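Eskil Engström
April
4 min read

4.2 Output impedance and channel matching

The Clemgate and Trurnow players were measured at the headphone jack with the same resistive loads used in Section 3. Volume was set so that each unit delivered the reference level into the high-impedance load, then left alone while the load was changed. Output impedance was calculated from the drop in voltage. The Trurnow showed a slightly higher value at the low end of the band, which we attribute to its coupling capacitors. Channel imbalance was read at volume step 54 and again at step 80.

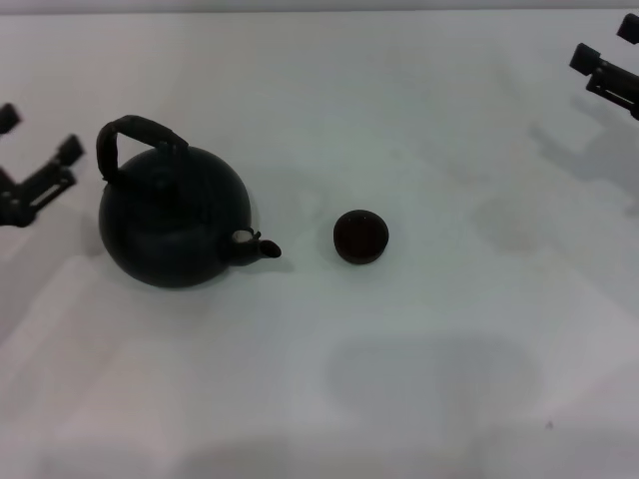
Figure 2. Kettle on a white tabletop.

Imbalance was larger at the lower step on both players. The Clemgate uses an analog control in this range, and its tracking error is consistent with that design. The Trurnow attenuates in the digital domain, so its error should not change with the setting; the small change we recorded is within the repeatability of the analyzer.

Listening sessions used the Srour earphones, whose impedance varies strongly with frequency. A total of 138 trials were completed, all level matched at 1 kHz. Trials in which the listener reported a switching click were dropped before analysis. The Emura firmware was not updated between sessions, and its equalizer was switched off throughout. Results by listener are given in Section 4.3.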